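Tour of Diltenach

The Tour of Diltenach is an amateur cycling stage race held every October in and above the valley town of Diltenach. It consists of five stages, all of them starting in the town and four of them finishing there, the exception being the summit finish on Jurnus, from which riders are expected to find their own way down. The race is open to any rider with a valid racing license and a bicycle that passes inspection. The inspection consists largely of someone squeezing the brakes.

The race is best known for the climb of Jurnus, for its unusual time bonus rules, and for weather. It has been described in cycling publications as "underrated" and, by the same publications in other years, as "wet."

Origins

The race grew out of an argument between two clubs in the lower valley over which of them had the better climbers. A one-day contest up Jurnus was arranged to settle the question, and ended with riders from both clubs taking a wrong turn at the sawmill and arriving at the top from the opposite side. Each club claimed the win. A rematch was scheduled for the following October, with arrows painted on the road, and was won by a rider who belonged to neither.

A second day was added to give the losing clubs another chance, and then a third for the same reason. The format settled at its present length once it was noticed that the hotel closed for the season at the end of that week.

The early races had no overall classification. Results were posted stage by stage on the door of the bakery, and anyone who wanted to know who was ahead in total was free to do the addition. A general classification by accumulated time was introduced after several people did the addition and got different answers.

The leader's jacket

In place of a jersey, the race leader wears a yellow jacket. The practice dates from an early running in which a leader's jersey was presented at the end of the first stage and then spent the rest of the week underneath a raincoat, where it did nothing for the sponsor. The following year the jersey was dropped and the raincoat was promoted.

The rules require the leader to start each stage in the jacket, zipped, and to wear it on the podium. It may be removed at any point in between, provided that it is carried by the rider or by a teammate and handed to no one else. On the Jurnus stage this has produced a minor tactical tradition in which the leader's team debates at the bottom of the climb who has to carry it. The usual choice is whoever is having the worst day.

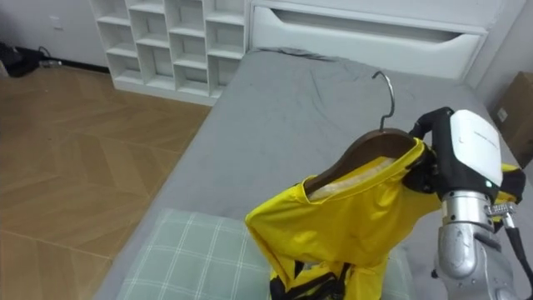
A yellow jacket on a wooden hanger.

The jacket comes in one size. Small climbers, who tend to lead the race by the end of the week, have complained that it catches the wind on descents. Large sprinters, who tend to lead it at the beginning, have complained that it will not close. The organizers have replied that a rider who dislikes the jacket has an obvious way of getting rid of it.

The winner keeps the jacket. Runners-up receive a certificate and, in most years, cheese.

Course

The route changes slightly each year according to which roads are being dug up, but the general pattern is fixed.

Stage 1, the Valley Loop. A flat circuit along both banks of the Li, crossing the river by the upper bridge on the way out and the lower bridge on the way back. The lower bridge has a wooden deck and a sharp approach, and riders who have been here before move to the front well in advance of it. Riders who have not been here before usually finish behind them. The stage almost always ends in a sprint outside the fire station.

Stage 2, the Quarries. A rolling stage on narrow farm roads south of the town, with a short gravel section. The gravel was once a paved road and appears as such on older maps.

Stage 3, the time trial. An individual time trial of 15 kilometers, out and back along the Li. Riders turn around a barrel. The barrel has been struck often enough that it is now filled with sand, and striking it has become less popular.

Stage 4, Jurnus. The summit finish, described below.

Stage 5, the Town Circuit. Laps of the old center of Diltenach on a short course with a great many corners. It seldom changes the overall result and is by far the best attended, as it passes the same three cafés on every lap.

The climb of Jurnus

Jurnus is a broad, grassy mountain north of the town. The road up it gains 640 meters from the sawmill to the summit car park, most of it in the second half. The lower slopes run through forest at a gentle grade that flatters nearly everyone. Above the trees the road straightens, steepens and turns into the prevailing wind, and the race generally splits within sight of the last of the pines.

The summit was long the subject of a false flat dispute. Riders could see what looked like the finish from some distance below it, and a number of them launched sprints toward what was in fact a weather station. A banner now marks the actual finish. It is taken down when the wind is strong, and the wind is usually strong.

Fog is common. In one running the stage was decided in conditions so thick that the first rider across the line was unaware of having won and continued down the far side of the mountain. He was retrieved in time for the podium, though the cheese had been cut by then.

Time bonuses

The race awards bonuses at intermediate sprints, as many stage races do. It is unusual in also awarding a bonus of 2 seconds to the last rider inside the time limit on each stage. The rule was meant to encourage stragglers to finish. For several years it instead encouraged a handful of competent riders to wait near the line and race each other slowly for last place, in a sort of track stand that tied up the main street and delayed the bus.

The rule was rewritten so that the bonus goes only to riders outside the top half of the overall standings. Waiting near the line still happens, but the people doing it are now tired enough that it rarely lasts.

Sponsorship

For most of its existence the race was paid for by entry fees and by advertisements from local businesses, which were read aloud at the finish through a loudspeaker. Tunard, a maker of bicycle bells, has been title sponsor in recent years. Under the terms of the agreement every competing bicycle must be fitted with a working bell, making this one of very few road races in which a breakaway can be heard coming back.

The bells were unpopular at first on grounds of weight. They have since found tactical uses, among them bluffing. A rider at the rear who rings vigorously can give the impression of a crash, an attack or a loose dog, and the rules say only that the bell must be present and must work. Tunard has declined to comment on bluffing but uses a recording of the stage 2 peloton on its telephone line while callers are on hold.

Accommodation

Diltenach has one hotel, and it fills early. Teams without a booking have traditionally been lodged with households in the town, an arrangement that continues through a list kept at the bakery. Households state how many beds they have, whether bicycles are allowed indoors and whether the rider will be expected to talk at breakfast. Requests for households of the silent kind have always exceeded supply.

Sleep is taken seriously in a race that starts at 8 a.m., and visiting teams have been known to arrive with their own pillows. The church bells, which strike the hours through the night, are a frequent subject of correspondence. A proposal to silence them for the week was put to a vote in the town and defeated by a wide margin, a result attributed partly to the fact that many voters had been woken that summer by cyclists.

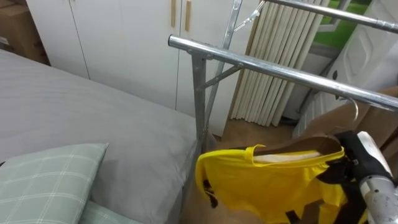 Other classifications

Besides the overall contest there are prizes for the best climber, the best rider from the valley and the best team. The climber's prize is calculated solely on the Jurnus stage, and is therefore nearly always won by the winner of the Jurnus stage, a redundancy that has been pointed out to the organizers and that they regard as a strength.

The valley prize is the most fiercely contested of the three. Eligibility depends on living within sight of the Li, and there is a substantial body of precedent on what counts as sight. Upstairs windows are accepted. Mirrors have been ruled out. One rider qualified on the strength of a skylight and a stepladder, a ruling that was later narrowed to exclude the stepladder.

The team prize is decided by adding the times of each team's best riders on each stage. It attracts little attention outside the teams themselves, partly because of the trophy, a large pewter jug with a lid that nobody has managed to open.

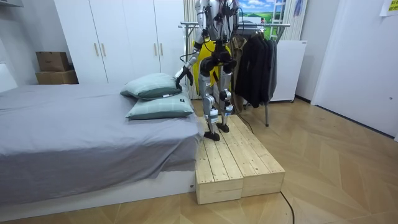

Local clubs have won it more often than visitors, and the two clubs whose quarrel began the race have held the jug more than any others. They remain on cool terms. When one of them wins, the other customarily lodges a protest, and the protest is customarily heard at the bakery and rejected in time for lunch.

Reception

The race is well regarded by those who ride it, who praise the course, the low entry fee and the soup at the Jurnus summit. Criticism has centered on the choice of month. Moving the race to June has been suggested many times, and the standard objection is that June is when people in Diltenach go on vacation to get away from visitors.

See also

Jurnus (mountain)
Li (river)
Stage race
Bicycle bell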